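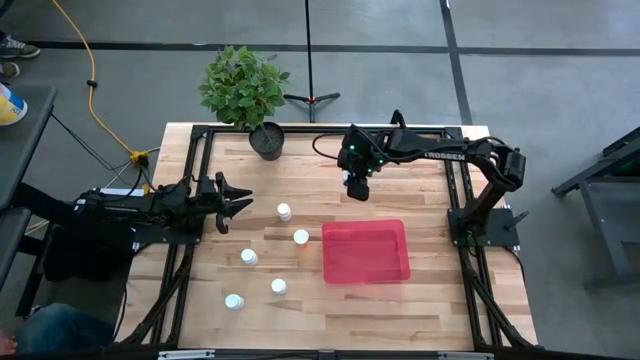 Clearing out the medicine cabinet (and the drawer, and the other drawer)

I had a headache on a Sunday night in July, went looking for something to take, and found a bottle that had expired before I moved into this house. Which means I packed it, carried it, unpacked it and gave it a nice spot on the shelf. So I finally did the big clear-out I've been promising in this newsletter, and I have thoughts!

First, get everything into one place. I don't mean just the bathroom. I mean the kitchen cupboard over the kettle, the glove box, the bottom of your gym bag, the nightstand and that basket by the back door where the bug spray lives. I used the kitchen table and it took me most of a morning (with a coffee break, then a second coffee break). If you have kids or a nosy dog, pick a time when they're out of the house. I sent mine to the Prothero trail with a neighbor and the dog came back much happier than I was.

Then look at dates. Some are stamped on the bottom, some are on the crimped end of a tube, and some are printed in gray on slightly lighter gray by a person who must hate all of us. Bring a flashlight. I made one pile for expired, one for "fine, and I use it," and one for "fine, but why do I own this." That last pile was the biggest by far. I had 4 boxes of the same allergy tablets, all open, because every spring I assume I'm out.

Anything without a label goes in the expired pile, no matter how sure you are. I know, I know. I was also sure. I had moved some vitamins into a little jar for a trip once, and looking at them now I couldn't tell you if they were vitamin D or something for the cat.

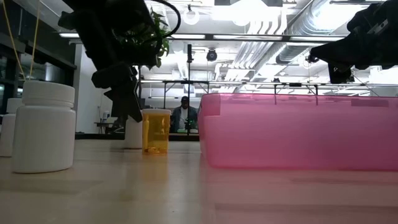
Last updated: Oct 4, 2021

Now, what to do with the stuff you're getting rid of. Please don't flush it just to be done with it. A few medicines do come with instructions to flush, so read the leaflet, but for most things the best answer is a take-back box. Ours is in the lobby at the Dedby pharmacy, next to the blood pressure chair, and it's a big metal mailbox sort of thing. You drop it in and walk away. No form, no questions, no line. It does not take needles, inhalers or anything liquid that could leak, so ask at the counter about those. They were very nice to me about my ancient cough syrup.

If you can't get to a box, the usual advice is to mix the pills with something nasty like used coffee grounds or cat litter, seal it all in a bag, and put that in the trash. Don't crush them. Scratch your name and prescription number off the empty bottle before it goes out, too. A black marker works okay but I like to peel the whole label off after a soak in hot water.

About those empties: I wrote back in the spring that you could put pill bottles out with the regular recycling, and over 11 of you wrote in to tell me that our hauler, Olliner, won't take the small ones. You were right and I was wrong. They fall through the sorting screens. I rinse mine and keep a few for sewing needles and picture hooks, and the rest go in the trash, sadly.

As for where to put what's left, the bathroom is a pretty bad spot. All that steam! I moved mine to a high shelf in the hall closet, in a lidded bin I got at Grarnamo when I was supposed to be buying light bulbs. Prescriptions stay in the bottles they came in. Bandages and the thermometer live in a smaller box down low where the kids can reach them, because they will need a bandage while I'm in the shower. They always do.

I also taped a list inside the closet door with what we have and when it runs out. It's in pencil. We'll see if anyone but me ever updates it.

Next time: the spice rack. I have a jar of cream of tartar that I'm afraid to look at. If you've got a good way to store spices in a kitchen with basically no drawers, hit reply and tell me, and let me know if I can share it here.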